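Tutden: does the upkeep trigger check twice if my card count drops in between?
2 min read

Perrine Lacroix
Aug 23, 2025

I play Tutden with three friends and we got stuck on one card. Lescombe Archive says: "At the beginning of your upkeep, if you have 25 or more cards in your discard pile, you may put a crown counter on Lescombe Archive." The game ends when someone has three crown counters.

I had exactly 25 cards in the pile when my upkeep began. The trigger went on the stack. Before it resolved, Annick used Budari Ferryman to send two of my discarded cards back to the bottom of my deck. She said I got nothing. I said the condition was already met when the turn started, so the counter was mine.
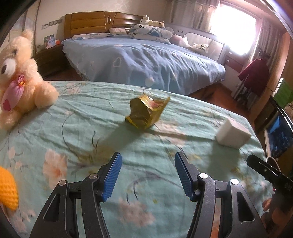 We looked in the rulebook that came in the box, and it only covers triggers in one paragraph, with no mention of the word "if". We ended up rolling a die for it. I would like to know the real answer before the next game. Also, could I have answered her Ferryman by discarding a card from my hand to get the number back up? I had Gaillard Lamp in play, which lets me discard a card at any time, once per turn. I had two cards in hand.

Gaillardfan86

Annick is right. You had 23 cards so you get nothing. It's on the card.

Annick Maillard

I'm the Annick in this story, so take that into account, but I went and read the full rules document on the publisher's site afterward. The section is 1585. It's a long one and I'll put it in my own words.

When the word "if" comes right after the trigger event, the game checks the condition at two points:

1. When the event happens. If you have fewer than 25 cards in the pile as your upkeep begins, the ability doesn't trigger at all. You can't get to 25 during upkeep and then claim it.

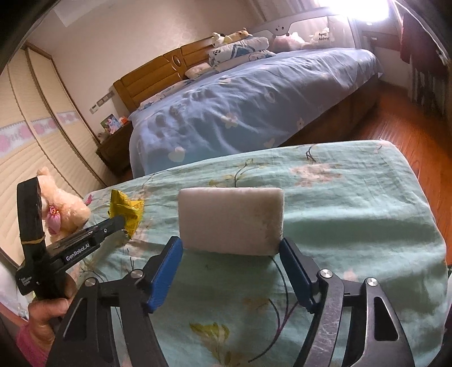 2. When the ability resolves. If you have fewer than 25 at that point, the ability is removed and does nothing. You don't get to make the "you may" choice.

Between those two points the number can go up and down as much as it likes. The game doesn't look at it. So going down to 23 and coming back to 25 before resolution would have been fine.

On the Lamp: yes, you could have used it, but once per turn only gives you one card. One discard in response to my Ferryman makes 26. Then the Ferryman takes two and you are at 24. Still one short. Discarding after the Ferryman resolves gives the same total.
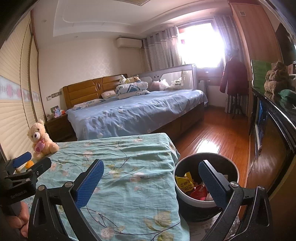
The bedroom table with its floral cloth, and the teddy bear at the back corner.

What would have worked is using the Lamp on top of one more card from any other source. The Ferryman itself goes to its owner's discard pile, which is mine, so it doesn't help you.

One more thing we got wrong that night. The counter is put on the Archive, and if the Archive leaves play the counters are gone. We had been letting people keep them. That's covered near the end of the same section.

Perrine Lacroix

Thank you both. I missed that the second check happens before the "you may" part. I'll keep a few extra cards in the pile next time and not go for it at exactly 25.

Related
Can I look through another player's discard pile in Tutden?
Budari Ferryman with an empty deck
What happens if two players reach three crown counters at once?
Deck size in Tutden: is 100 a limit or a minimum?
Does the February rules update change Gaillard Lamp?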